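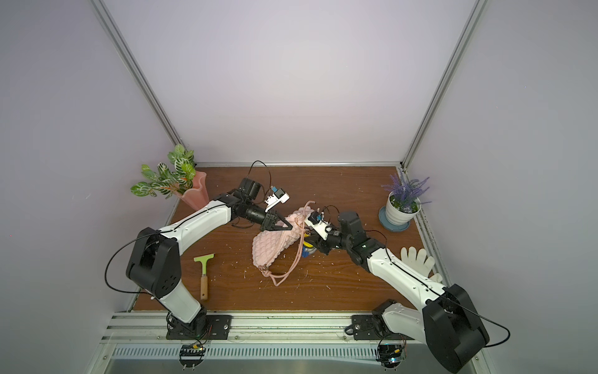
Entretien à domicile du matériel prêté après une opération du genou

Les présentes recommandations s'adressent aux patients et à leurs proches. Elles portent sur l'attelle articulée Cerus, les cannes anglaises et le coussin de surélévation Grarneo.

Attelle
Détacher les sangles et retirer les mousses avant tout nettoyage. Les mousses se lavent à la main, à l'eau tiède et au savon neutre, puis sèchent à plat, à l'écart d'un radiateur. Les montants se nettoient avec un chiffon humide. Refermer les bandes auto-agrippantes pendant le lavage : les peluches en réduisent la tenue. Ne jamais modifier le réglage des charnières.

Cannes
Contrôler les embouts une fois par semaine et les remplacer dès que les stries s'effacent. Les poignées se lavent à l'eau savonneuse et s'essuient aussitôt.

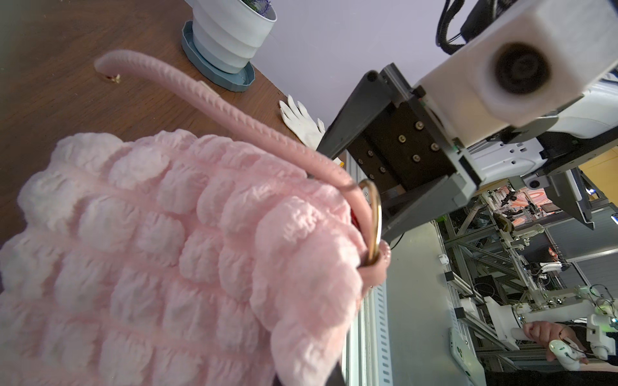

Gemma Cocco nous fait observer que les mousses de son attelle restaient humides le lendemain matin et demande s'il est permis de les essorer. L'essorage par torsion est à proscrire. Il convient de presser les mousses entre deux serviettes sèches, à 3 reprises, en changeant de serviette si nécessaire. Un second jeu peut être demandé au service du prêt, poste 709.

Coussin
La housse se lave en machine à 30 degrés, sans adoucissant. Le bloc intérieur ne doit pas être immergé ; l'aérer fenêtre ouverte suffit.

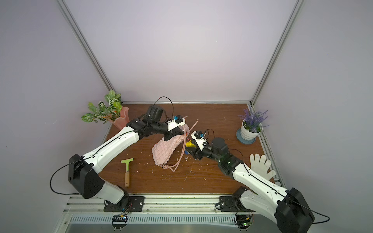 Bellamy, août

Le service du prêt reçoit les retours jusqu'à 17 heures, à l'accueil du bâtiment Sturum. Le matériel doit être rendu propre et sec, accompagné de la fiche remise à la sortie. Les vis, clés et embouts de rechange seront placés dans un sachet fermé. Toute pièce fendue ou déformée doit être signalée au guichet et ne fera l'objet d'aucune réparation à domicile.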